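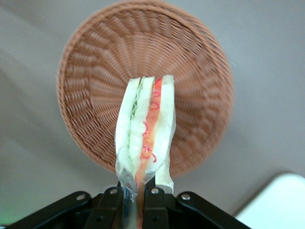
Wrapped sandwich over the wicker basket, wrist view

Forum: Home Automation > Kitchen and Chores
Thread: Can they do real chores yet? I say getting close!

minttu_h
OK I know I get carried away, but look at that grip! Two fingers on crinkly plastic with bread inside, and the slices still look like slices. I've been following this stuff since the Drellton arm days, when a bar of soap was a big deal. Packing lunches is a real chore (I do 20 a week for my crew) and I'd hand it over tomorrow.

pludanley_dad
It's one sandwich. Call me when it can find the mustard.

fgalli
I run the packing bench at a small shop and I'm with Minttu on this. Film is nasty stuff, it slides and it flares out at the ends. Rigid boxes are easy. Our old Fanden unit does boxes all day and hates bags.

pludanley_dad
Sure, but a basket that wide is a generous target. Try a kid's lunchbox with a thermos already in it.

minttu_h
Fair! I'd love to see that one too. Still, soft food, pinched at one end and held upright? That's my kitchen on a school morning.

smits_fan19
What about speed? I can pack a lunch in 17 seconds if the sandwich is made.

fgalli
Slow is fine with me if it runs while I'm doing invoices. Price is my sticking point.

minttu_h
Same here. Starting a savings jar in April!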